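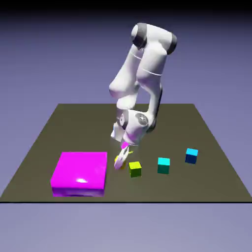
Sim rules before we move a pick task to the real arm?

Posted by Rochelle Obi, 6 March 2024

I help run the robotics bench at Stestwood and I've been asked to write a one-page set of rules for testing pick tasks in simulation before anyone is allowed to run them on the real arm. Our starter task is the small cubes next to the big magenta box. One arm, one gripper, flat platform.

Right now everyone does it their own way. One person calls it done when the gripper gets to the cube, another wants to see the cube lifted and held, and a third person changes the cube positions until it works and then reports that run. I can't compare anything.

What I would like to know is what other groups put in writing. Mainly these things: what counts as a success, how many trials, who signs off, and whether a clean sim result should let you skip the slow-speed run on the hardware. I'd like to keep it short or it won't get read. Also, is there a published standard I should be pointing to for the sim part?

Dae-han Myung

Write the success rule before you run anything, and have it checked by code. Ours at Barrientos says the cube has to be clear of the surface, held for 2 seconds, and no other object moved. If the fingers bump the cube next door, that run is a fail even if the pick was good. With your cubes in a row and the box right beside one end, I would treat that as the main thing to test. The cube nearest the box is going to be your worst case because the open fingers need room on that side too. Don't let people leave it out of the set.

For trials, we do 62 per version of the task, with start positions drawn from a seed list that is fixed and kept with the code. You can't swap a seed because you didn't like it. Every run gets reported, including the ones where the simulator blew up. Those get their own column.

Other things that are on our page:

Record the simulator version, time step, friction values and the gripper force limit. If any of those change, the old results don't carry over.

Use the same joint speed and force limits in sim that are set on the real controller. People turn these up to save time and then forget.

Model the real table edge, the mount and anything fixed near the arm. A bare platform is fine for learning the task, but a path that swings wide over nothing may go through a post in your lab.

Vary friction and cube position a little. If it only works at one friction value it isn't ready.

And no, a clean sim result does not let you skip the slow run. Ours is reduced speed, one person with a hand on the stop, no one inside the marked area.

On standards: ISO 10218 is the one for industrial robot safety and it's about the real machine and its installation. Your risk assessment still has to be done for the actual cell. I don't know of one that covers what you're asking for on the sim side, so I'd write your own and say that it's your own.

Lợi Khúc

We just do it in sim till it looks right and then go slow on the real one. Never had a problem. 62 trials seems like a lot for blocks

Liudmyla Stelmakh

I agree with most of Dae-han's post. Two additions from Irnimau.

Sign-off should be by someone who didn't write the task. That person reruns it from the saved files on a different computer. We had 13 tasks in the first batch and 2 of them wouldn't rerun at all - missing object files both times. It takes ten minutes and it's the rule I would keep if I could only keep one.

Second, don't use color as the only way to tell the cubes apart in your logs. Give each one an ID. The yellow and the yellow-green are close enough that your notes will get mixed up, and a camera under real lights may mix them up as well. If the real task picks by color, then test that separately and say so on the sheet.

For the sheet itself, we use task name, version, seed list, success rule, results, name of the person who reran it, and date. It fits on one side. Tape a copy by the stop button and keep the rest in the repo.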